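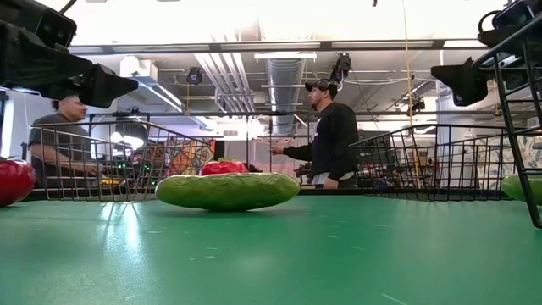 Can a machine put the groceries away yet?

July 3, 2020

I get this question by email more than any other, usually from people who have seen one good video. My answer in June was "some of them, slowly." I have not changed it much, but I have more detail now on where the time goes.

The chore I care about is sorting produce into baskets. It's dull, every kitchen and every corner store does it, and a five-year-old can do it while talking about something else. As a test for two-armed manipulation it is better than folding shirts. The objects are rigid enough to model badly and still get away with it, and soft enough that you can't just close the fingers until the motor stalls.
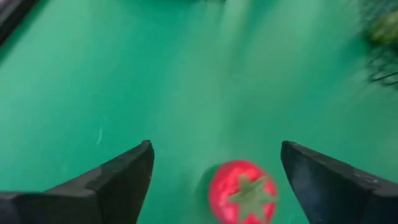 Grasp planning on a round object is mostly a question of where you center the fingers before you close them. If one finger touches first, it pushes, and a sphere on a smooth table rolls. The tomato between the fingertips is a typical case: it lies closer to the right finger than to the left, so closing both at the same rate means the right one makes contact early. You can correct by shifting the wrist sideways before closing, which requires a decent estimate of the offset from a camera a few inches away. You can also let the fruit get pushed to the middle and hope friction cooperates. Shigeru Takeda argues for the second approach because it needs no estimate. I prefer the first. His is faster on limes and mine bruises less, and we have stopped discussing it over lunch.

Force is the other half. A cucumber tolerates almost anything if you take it near the middle. A ripe tomato does not, and ripeness is not something you can read reliably from color. Teresa Sequeira logged 1164 grasp attempts on mixed produce for her own setup, and 113 of them ended in a drop or a visible dent. That is under ten percent, which sounds good until you unpack a week of shopping with it.
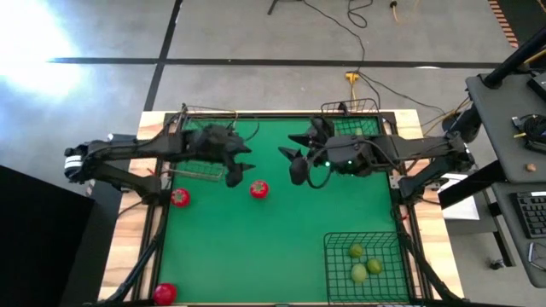
Then there is the basket. Putting a thing down inside a wire basket is harder than picking it up from a flat surface. The rim limits the approach angle, a fingertip can catch in the mesh, and the wires confuse depth sensing because half of what the sensor returns is whatever sits behind them. A plain plastic tub removes most of this. I would still test with wire, as that is what people have on their counters.

Speed remains poor. With two arms you'd expect close to twice the rate of one, but they share the middle of the table, and any sensible planner makes one wait while the other clears out. Aigars Priedītis thinks better scheduling would recover most of the loss. I'd like to see it on a table where somebody keeps adding fruit.

So for a shop floor with fixed bins and one kind of item, yes, today, if you can pay for it. For a kitchen, I would not buy anything this year. Next post will be about fingertip pads and why I keep replacing mine.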